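Wrist camera demos: how many before I can stop moving containers?

Posted in Home Robotics / Training and Data
Tags: teleoperation, demonstrations, wrist camera, clear plastic

Celeste Patrício

I'm collecting demonstrations for a tidying task. One arm, two fingers, a camera at the wrist, a white tray, and a pile of kitchen stuff from my own cupboards. I drive the arm by hand, it records, and later a policy is supposed to pick up my habits. So far it has picked up the bad ones.

I have 63 episodes. The policy trained on them does fine with anything solid blue. With clear things it wanders up, stops short and sits there thinking about its life. I've been told variously that I need more data, better data, and a different hobby. The pitcher is my worst object by a long way.

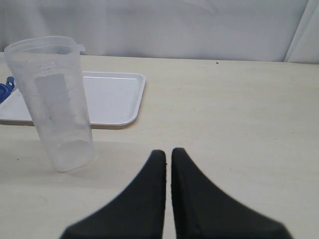 Roswitha Reuter
Are the stalls in your recordings too, or only in the policy? Check that first. If you hesitate before every clear object, you've taught it to hesitate.

Celeste Patrício
They're in the recordings. I line up, lose my nerve, line up again. I thought that was called being careful.

Parveen Rana

63 is small, but I wouldn't rush out and record 557 more of the same thing. I did that in April and ended up with a very large pile of one grasp.

Sort what you have by object before you add anything. I'd bet most of your episodes are the easy stuff, and the pitcher got a handful at the end when you were tired. Then change one thing at a time: where the object stands, which way the spout or latch faces, where the arm starts. Eight starting positions per object was enough for me to see a difference.

Lidded boxes deserve their own batch. A lid is a lovely big target from above, and the policy will happily learn "go to the blue part" and leave it at that.

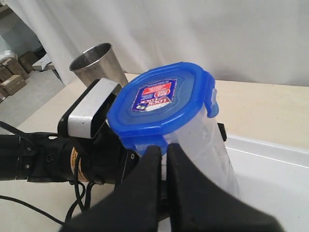
I'd also keep some episodes where the grip comes in low on the body, and some where it comes in nearer the lid. Name them differently when you save them. I called all of mine "box_final" and spent an evening paying for it.

As for the stalls, trim them if your software lets you, but leave in the real corrections. A bad approach that gets fixed is useful. Four seconds of you holding your breath is not.

Kerstin Diekmann

more data. always more data. also get a better gripper

Ida Kröger

I'll disagree a little with Parveen about trimming. I'd throw the worst ones out and record them again. Cutting the middle from an episode can leave a jump in the arm position, and then you've taught it teleportation.

What I'd look at is the wrist view by itself. Play an episode back with every other camera switched off and ask whether you could finish the job from that. Up close, one big object can eat the whole picture, and you're left steering by a wall of gray steel. 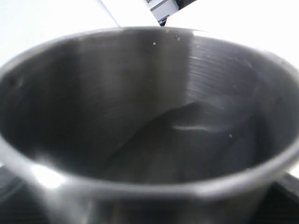

Roswitha Reuter
Agreed on this one. A fixed camera off to the side fixed most of my pot trouble, and it cost less than the weekend I'd spent blaming the training settings.

Ida Kröger
Mine is clamped to a shelf and gets bumped whenever I reach for coffee. Mark the clamp position with tape. If it moves halfway through a batch, write down which episode it happened in, even if you're sure you'll remember.

Back to Celeste: for your next session I'd keep it dull. Pick the pitcher and one lidded box and leave everything else in the cupboard. Same lights throughout. Decide where the fingers should close before you press record, then go there without stopping for a second opinion. Look over the first few episodes before you do the rest, latches and all. 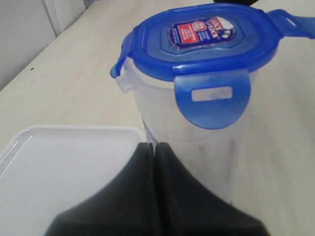
Related threads

Clear plastic and depth sensors: is there any hope?
How do you name your episodes?
Recording failures on purpose
My policy only likes blue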